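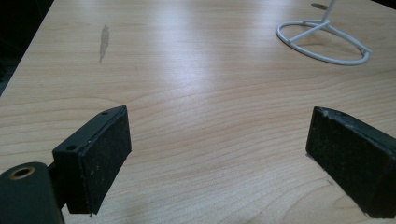
Can a robot tidy the kitchen yet?

Have you ever been asked to clear the table and wished, just for a moment, that a robot would pop out of the cupboard and do it for you? You are in very good company. Grown-ups have been wishing for the same thing since long before your grandparents were born!

The short answer is "a little bit, sometimes, and rather slowly". The longer answer is more fun, so let's have that one too.

Two fingers instead of ten

Pick up a spoon. You probably didn't think about it at all – your eyes found it, your arm went out, and your fingers closed just hard enough. Many robots have to manage with only two fingers, a bit like a crab. The black ones at the top of this page have rough, dark pads on the sides that face each other, and a rough pad helps to stop things slipping, just as the soles of your trainers do.

Now look at the white wire stand further back on the table. You could pick it up in a blink. A robot must first work out where that thin wire is, and thin things are hard to spot. A shiny patch of light on a tabletop can muddle a robot's camera as well, and so can a smudge, which might look like something that needs picking up.

Practice, practice, practice

Violeta Iturra teaches robots to clear tables at a workshop called Revbridge. One of her robots tried to lift a plastic cup 1000 times, and it managed 540 of them. "People laugh when I say I was pleased," she says, "but in March it could hardly find the cup!"

Her friend Knut Reuter works on shop shelves, where the robot puts tins in a row. Tins are kind to robots, being stiff and all the same shape. Bags of crisps are dreadful (squashy, slippery and never the same twice), and so are socks, wet sponges and bananas.

So who does the washing-up?

For now, mostly you and your family, I'm afraid. Some homes do have a robot that hoovers the floor, and that is a proper chore done by a proper machine. It just can't pick up your socks first.

Try it yourself: use only your thumb and one finger to lay the table for tea, and see which thing gives you the most trouble.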